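Gripper trials group - minutes, Sat 13 July
Simulator session: two-finger Kuvura against the Osterau soft gripper
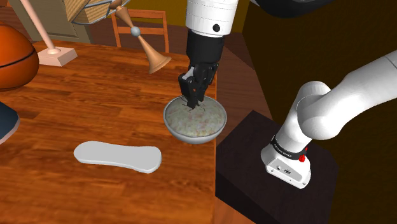
A remark from the floor before item 1: rice is a lousy first test for anything with two fingers, and could we please have a scoop on the list by next time? Agreed, and moved to item 3.

1. Last meeting's minutes
Accepted with one fix. The controller we tried in the spring was the Gremau, not the Hellström.

2. Results so far
The Kuvura got 80 runs at the bowl and the Osterau got 50, all in simulation. A run counted if any grain at all made it to the second dish. The Kuvura managed it in 36 of its runs, which is a lot better than most of us had bet on! The Osterau numbers aren't ready because its finger model kept passing straight through the rim of the bowl. Everyone is keen to see them once that's sorted.

Long and very cheerful discussion on grain behaviour. The heap is modelled as one soft mass with a speckled colour on top, so it pushes back more like porridge than rice. Loose grains would be far slower to compute, but several people want to try it anyway, even if it means leaving the big machine on overnight.

3. Scoop attachment
Will be drawn up to fit the Kuvura's wrist. Aluminium or printed plastic still undecided - the mass matters to the controller either way.

4. Controllers
The Gremau is smoother on the way down to the bowl, the Hellström recovers faster after contact. Lovely plots from both. Same start pose and same random seed (444) from now on, please, so we can lay them over each other.

5. Actions
Fix collision on the Osterau fingers.
Rerun the Osterau set from scratch.
Post the Hellström force logs to the shared drive, with units this time.
Draft scoop, two sizes.

Next meeting end of July, same room, bring your own mug.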